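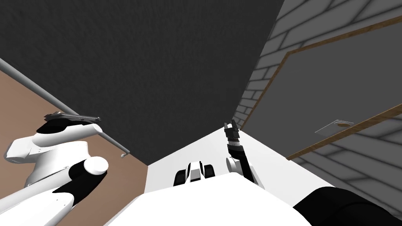
About Pludar

House paint, mixed to order. Interior mostly, some exterior, trim and doors all year. We started in a rented garage with one shaker and a shelf of tinted samples nobody had picked up. Now it's a proper shop on Leblanc Street with a counter, a back room and parking for four cars if everyone is polite.

We sell to homeowners first. Painters too, of course, and they get the early hours – doors open at 6:30 a.m. for trade accounts, 9 for everybody else.

What we do

Matching. Bring in a chip, a cushion, a piece of old siding, whatever you have. Bigger than a quarter please. We scan it, mix a test pot, dry it, look at it by the window and then adjust by eye. Usually takes two tries. Reds take longer.

Our own range is called Avura. 133 colors, down from 324. We used to carry everything anyone had ever asked for and people would stand at the rack for an hour and go home with nothing. So we cut it. Some customers are still mad about a certain green, we know, we kept the formula and will mix it if you ask.

Lots of grays in the range. Gray is most of what we sell. Warm ones for north rooms, cooler ones for kitchens, a few near-blacks for doors and the inside of bookcases.

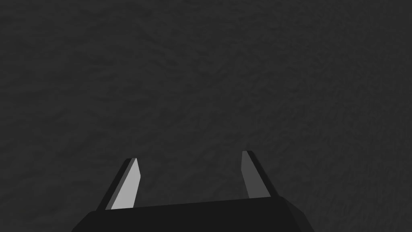 Charcoal gray, close up. Darker and lighter patches.

Dark colors need more coats than you think. Two over a tinted primer, three without. And stir the can again halfway thru, the pigment settles.

How we got the name

Long story, short version: it was the only one on the list that everyone could spell. Truseo was the runner-up and it became our primer line instead. Works on plaster, drywall and old oil paint if you sand first. Doesn't work on shiny tile, please stop trying.

Color visits

Since April we go out to houses again. One hour, $95, taken off your order if you spend $600 or more. We look at the light, look at the floor, ask what's staying and what's going. You get a written list of colors with finishes, room by room. No pressure to buy it all from us.

Most of the hour goes on the stuff you aren't painting. Floors, tables, counters, that big brown sofa. Paint sits next to those all day and picks up color from them. A gray that looked fine on the card can go pink or green beside the wrong wood. Same gray, different room, looks like two cans.

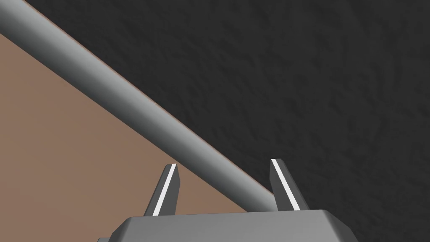 Curved things are worse. A round column or a stair rail gives you several shades from a single can, light on one side and a lot deeper on the other. So test on the real surface, not just a flat board. Leave it up for a day and look again after dinner with the lamps on.
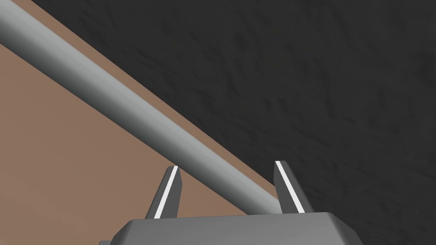
Light gray over tan-brown. Brighter band along the top, darker underneath.

Finishes, quickly

Flat for ceilings. Matte for bedrooms and living rooms. Eggshell for halls and kids' rooms. Satin on trim. We stock gloss but keep it for front doors, it shows every bump and you wil see every one of them.

Returns

Unopened stock cans, yes, with the receipt. Tinted cans, no, sorry – unless we got the color wrong, then we remix it free. Test pots are never returnable.

Leftovers

Keep your label. The formula is printed on it and we can mix the same color again years later. Lost the label? We keep records by phone number, just call ahead.

Finding us

Leblanc Street, blue door, across from the laundromat. Parking out back. Dogs fine, wet brushes not fine. Counter closes at 5 p.m. and mixing stops at 4:30, so come before then if you need it today.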